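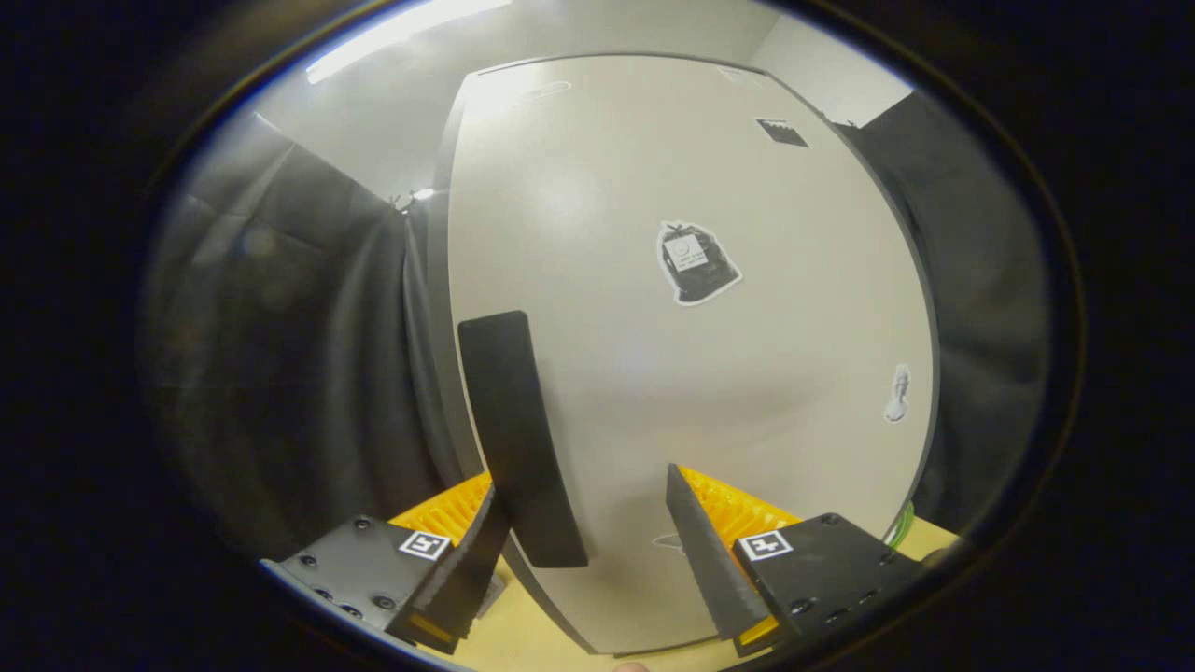

Allotment Association -- notes of meeting, 26/12/2025

Held in the back room as the main hall was booked. Started late, kettle. Present: T. Steiner (chair), Bren, Maura, Ilse, both Pauls, Keith from the lower site, me taking notes. Apologies from Dot and from the Hendys.

1. Last minutes
Agreed, with one change. Item 4 should say the Trummer side gate, not the main gate. Will fix the copy on the board.

2. Water
Taps off until the frosts are done. Lower site tank still leaking at the joint, Keith has taped it twice. Quote in from Milemon for a new tank and fitting, £379, delivery extra. Paul M thought we could get one second hand. Long discussion. Thaddäus said we had the same talk in October and got nowhere. Vote: buy new, all in favour bar one. Keith to ring them in the new year and ask what delivery comes to before anyone signs anything.
Also the dip trough near plot 20 wants a lid. Ilse has some boards.

3. Rents and waiting list
Rents going out with the spring newsletter, no change for full plots. Half plots -- left over to next time as Dot has the figures. Waiting list stands at 99, which is the longest it has been. Seven plots not worked at all this year. Maura read out the numbers but asked that they not go in the minutes.
Letters: first letter to all seven, polite. Second letter if no reply in a month. Bren wants it made clear that illness is a differnt matter and people should just tell us. Agreed. Bren to write the wording.

4. Bumov Lane hedge
Council say it is ours, we say it is theirs. Old map found by Paul T, does not help much, the line goes straight through the middle. Has to be cut before the birds start either way. Suggested we do our side only and write again. Thaddäus to write. Paul T to bring the long loppers, and would whoever has the association's pair please bring them back.

5. Seed order
Fistideo catalogue is out, discount for group orders same as before. Forms to Maura. Onion sets and seed potatoes to be ordered seperately, they come on a pallet and someone has to be in. Keith said not his drive this time. Bren offered hers.
Please write variety names in full. "The red ones" is not enough.

6. Bonfires
Two complaints from the houses behind. Rule is after dusk, dry stuff only, none when washing is out. Ilse asked how we are meant to see washing after dusk. Rule to be reworded, Ilse and me.

7. AOB
Shed key -- one missing, Maura has the spare.
Rats by the lower compost bays. No cooked food in the bays please. Sign to go up.
Manure delivery, farmer will do one load in spring if the track holds. Paul M to walk the track after the next heavy rain and report back.
Paul T asked about keeping hens. Put to next meeting, needs a look at the lease first.

Next meeting -- date to follow, Thaddäus checking the room.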